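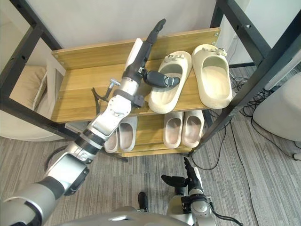
Givport, Tuesday, July 3, 2018
Posted by Mererid Yorath

Six slides on one rack and the top pair still won't line up. Black metal frame, wood boards, heels out on the lower shelf. Up top, one sits crooked with its heel hanging at the lip. Toes in or heels in?

shokri_s: Heels out. You step in backward like a horse into a trailer.

hastell60: Disagree. Toes out, so you can see the charms. Why else pay for charms?

shokri_s: To have something to lose in the yard.

Mererid Yorath: The low shelf behaves. Both pairs side by side, heels forward. I'd leave the top bare, but then it fills up with mail.

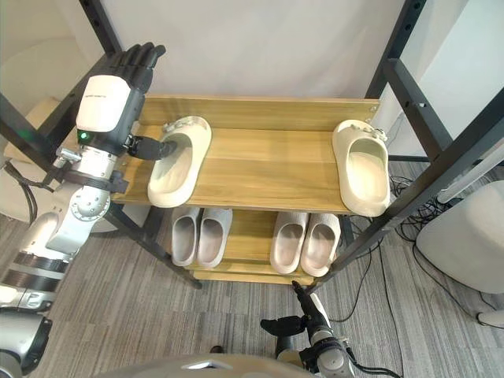

The back board does keep them from going over the rear - I'll give it that. My old rack had none and I fished shoes out from behind it every December.

hooman_d: Move a pair to the bottom board. Problem solved.

Mererid Yorath: The bottom board is for boots.

hooman_d: In July?

Comments (2)
Ehsan R.: Mine are in a heap. Works fine.
biltex_fan: Heels out, final answer.

Contact | © 2018 Mousavi Home Forum | Back to top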